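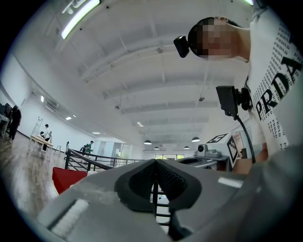
Atamcombe Vosden pendant, black: long-term review

The Vosden is a ceiling pendant sold for workrooms, cafés and kitchens, supplied as a rose, a length of flex and a shade, with the lamp bought separately. I have been using a set in the upstairs workroom at Drolstead for 11 months. The ceiling there is white and crossed by parallel beams, which makes it a harder room for pendants than a flat slab would be, and the four black Vosdens hang in a row towards the far end. The fluorescent tube was left in place for general light, and the pendants were added for the benches.

What comes in the box

Each carton holds the shade, the flex already wired to the lampholder, a ceiling rose with terminal block, a cord grip, two screws and a folded instruction sheet. The screws are too short for anything except solid timber. I replaced all of them. The sheet is clear about polarity and earthing and vague about how to shorten the flex, and the drawing of the cord grip shows it upside down.

The shade is 211 mm across at the rim according to the sheet, and mine measured within a millimetre of that. The black finish is even outside. Inside the rim of one shade there was a thin patch in the coating, visible only from a stepladder. Atamcombe replaced the shade after I sent a photograph, and did not ask for the faulty one back.

Fitting

Allow a morning for a row. The fitting itself is simple enough, but getting several pendants to the same height under a beamed ceiling takes patience. If the roses go between the beams, measure each drop up from the floor and ignore the ceiling. Old ceilings are rarely level. I set the first drops from the ceiling and had to redo every one.

The cord grip is the weakest part. It is a plastic collar with a single side screw, and it holds the flex properly only when the screw is tightened more than feels sensible. One slipped by 11 mm in the first week and has stayed put after being retightened. A metal grip would cost very little more.

The terminal block is good. There is room for two cables in each terminal, so looping from one pendant to the next does not need a separate junction box. The cover closes over the wiring without force. Anyone not confident with mains wiring should have it done by an electrician, and in my case Ohemaa Abugri checked the circuit before it was switched on.

Light

I use 7 W LED lamps with a warm white output, rated at 1000 lumens each. The shade is deep enough to hide the lamp from a person standing at normal distance. Sitting directly underneath and looking up, you do see it, and a frosted lamp is worth having for that reason. The pool of light on the bench has a fairly sharp edge. For soldering, cutting or sewing this is useful. For a table where people eat or talk I would hang them lower and closer together.

Very little light goes upwards. A white ceiling helps the tube a good deal and does almost nothing for the pendants, so I would not rely on the Vosden alone in a large room. With the tube off, the gaps between benches are dim by late afternoon in October.

The colour of the tube and the colour of the pendants do not match. This is a matter of lamp choice and no fault of the shade, but it should be decided before buying a full set of lamps.

Heat, noise and cleaning

With LED lamps the shade stays cool enough to hold. I have not tried anything hotter, and the label inside the holder advises against it. There is no buzz on a plain switch. On the Yoo dimmer that was already in the wall there was a faint hum at the lowest setting, and I removed the dimmer.

Dust shows clearly on the top of a black shade if the room has a mezzanine or stairs looking down on it. A dry cloth is enough. Do not use a kitchen spray, which left streaks on the one shade I tried it on.

Verdict

Recommended for benches and counters, with a second source of light in the room. Buy longer screws and check the cord grips after the first week. The flex is not sold separately, so measure the drop before cutting.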